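Home | Kitchen | Garage | Workshop | Tools | Ask Us

Workshop Tips: Getting Your Money's Worth From a Bench Arm

Small robot arms have come down in price far enough that people are putting them in home workshops and one-room repair businesses. The Werkska bench arm is the one we get the most mail about. It sells as a kit for $329 without a gripper, and Drorkar sells a gripper set and a mounting plate to fit it. We have used the kit since January, mostly for taking apart old desktop computers and sorting the parts. The tips below come from that work. Most of them apply to any small arm.

Before you buy

Measure the bench first. The arm needs clear space on every side of its base, including behind it, where the elbow swings when it reaches back. A bench pushed tight against a wall gives up a good part of the reach.

Decide where the cables will go. The Werkska arm has a power lead and a data lead, and both come out low on the base. Run them off the back or side of the table and tie them down before the arm ever moves.

Check your outlet. The power supply has a three-prong plug and a short cord. We ended up moving ours to the other end of the shop for that alone.

Mounting

Bolt the base down. The kit comes with a pair of clamps, and they are fine for a first evening of trying things out. After that they creep. If the base shifts even a little, every saved position is off, and you will be teaching them all again.

A metal table with slots or ribs is easiest. On a wood top, use the Drorkar plate with through-bolts and wide washers underneath. Wood screws will pull loose in a few weeks of use. Check the bolts again after the first day and then once a month.

Put the base near a back corner of the work area, so you can reach in from the front without leaning past the arm.

Taking a computer apart with an arm on the bench

Unplug the computer and leave it unplugged. Press the power button with the cord out, then take the side panel off. Do not open the power supply itself, with or without the arm. It can hold a charge, and there is nothing in it worth saving for a home shop.

Do the delicate jobs by hand. Memory sticks, the processor and anything with a latch go faster with fingers. The arm earns its place on the dull part, which is lifting loose pieces out and carrying them to the right bin.

Loosen cables before you ask the arm to lift anything. Gather the power cables with a twist tie and lay them over the edge of the case. A cable that snags will drag the whole tower.

Stop the tower from sliding. A strip of rubber shelf liner works. So do a few fixed posts along one side that the case can butt up against. Mark the corners with tape so the next case goes down in the same place.

Teach the high positions first. Bring the arm in above the case, save that point, then lower it in small steps. Keep the speed at the lowest setting until you have run the whole path three times without stopping it.

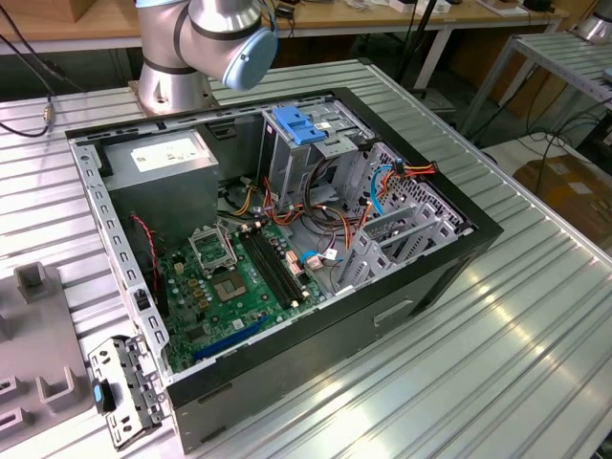 By the Workshop Desk
Posted May 6, 2026
14 shares | 6 comments

With the memory and processor out, a desktop tower is down to its larger pieces: power supply, drive cage, expansion brackets and the board. Look for release latches before you pick up a screwdriver. Makers often color them, and the one on the drive cage of this tower is bright blue. Put brackets and covers on the table outside the case as they come off, and clear them into a bin before the arm runs.

An open processor socket is easy to damage. If you plan to reuse the board, close the metal frame and fit a cover before anything passes over it.

Grippers and bins

The Drorkar set has three pairs of fingers. The wide rubber pair handles drives and brackets. The narrow pair is for cables and we seldom use it, as cables slip out. The third pair has a notch meant for round stock and is no help with computers.

For bins, we like the Lahtinen stacking trays. The front is low enough for the arm to clear, and the flat bottom stays put. Cimel makes a cheaper tray with a rounded bottom that rocks when a part is dropped in. Save those for hand sorting.

Cleaning and upkeep

Blow the dust out of the computer outdoors before it goes on the bench. Dust from old cases gets into the arm's joints.

Wipe the joints with a dry cloth. Skip spray cleaners. The manual calls for a belt check every 1000 cycles and fresh grease at 3000, and the counter is in the settings menu under Service.

Park the arm folded and switch it off when you leave the room. Ours stays put when the power is cut, but it settles slightly under a heavy gripper, so take the gripper off overnight.

Is it worth buying?

For one or two old computers a year, no. A screwdriver and a muffin tin will do. If you strip them regularly, or have other repeat work such as sorting hardware or loading a small drill fixture, the arm pays for its bench space. Count on a slow first month while you learn to teach positions. Order the mounting plate with the kit if your bench top is wood.

Previous | Next | Back to Workshop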